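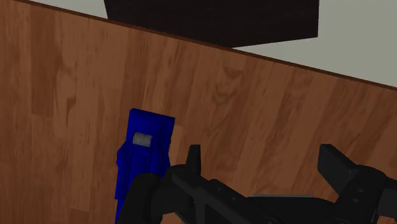
Nygård, 24 Sep 2023

Grasp fault on the blue truck again, in sim. The Jondutine planner reports a clean close and lift, the log says "object secured," and the truck's pose trace never leaves the table. I've now read the same success message in 70 runs where the truck's height didn't change at all. Whatever that flag is measuring, I don't believe it's the truck.

The Clondanetti release notes say contact reporting was fixed in build 402. We are on build 402. I diffed the contact settings against the copy we saved in February and the only change I can find is a renamed field. Maybe the fix is somewhere I can't see. I'd like somebody to show me the line.

What I have from run 2712:

- Fingers commanded to close, and the width stops changing well before fully shut. The planner takes the stop as contact with the object.
- Force on the left finger is reported, right finger stays at zero the whole time. A one-sided grasp shouldn't pass, and it passes.
- Approach is off to one side. The open fingers come in to the right of the truck with bare wood between them, and the knuckle housing ends up over the truck's lower end. If the collision shape is fatter than the mesh, the housing could be what's touching.

That last one is my best guess and I wouldn't put money on it. The mesh has ridges along the body and lumps on the side, and the auto-generated hull smooths all of that into a sausage. The Jeltell people say the hull is "close enough for planning." Fine for planning. We're using it to decide whether a grasp held.

Tried so far: smaller time step (no change), higher friction (no change, and I don't know why we always try friction), hull replaced with a 3-piece split. The split got me a failure message on one run, finally, then went back to claiming success. I don't count that as progress.

The vessel and the yellow bullet-shaped thing are still on the table with the truck. I want them left in for now. Pulling them would make the runs quicker, but then we're debugging a different setup from the one that failed.

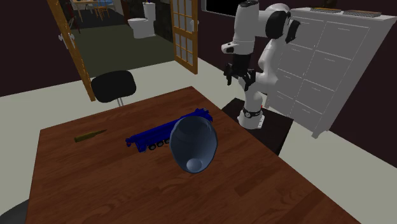

## Before anyone calls this fixed

- Success has to come from object height after the lift. Finger width alone is out.
- Log contacts by link name, housing included.
- Rerun 2712 with the same seed, old hull and split hull.
- No transfer to the real arm until the flag and the pose trace agree. I know the demo is booked. A false "secured" on hardware means the arm swings off over the table believing it has something, and the speed limit goes up once that flag is set.
- Ask Jeltell for their pass rate, and how they scored it.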